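I said last time I'd write more about the memory task, so let's go! We're collecting demonstrations for the Arkbridge model, and the job is RAM in an old Dell tower. One episode is one module, and then you reset and go again (and again).
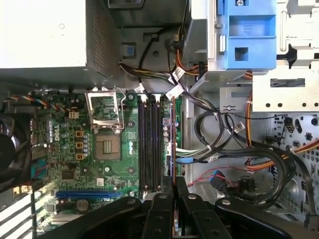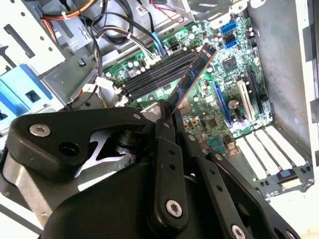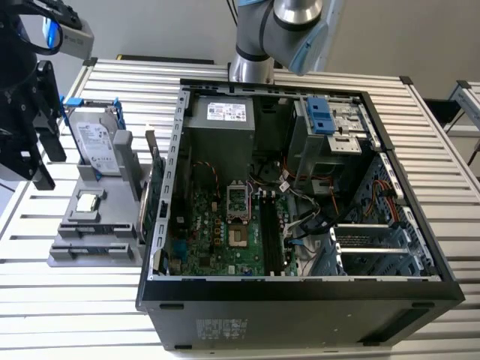 My count as of tonight is 767 episodes, out of the 1,477 we want before anybody trains anything. I threw out 13 of mine this week, mostly ones where I hesitated over the slot for ages. Zübeyde Ekinci thinks I'm too picky and that a bit of dithering is good for the model, and we've been going back and forth on that over lunch. She may be right! I do keep the ones where I miss and then recover, those are gold.

The other thing I've changed is moving the start pose every 6 episodes, because my first batch all began from the same spot and the policy got weirdly attached to it. Labels are still a mess (is it "insert" or "seat"? we've used both), so I'm cleaning those up next, probably with a big coffee.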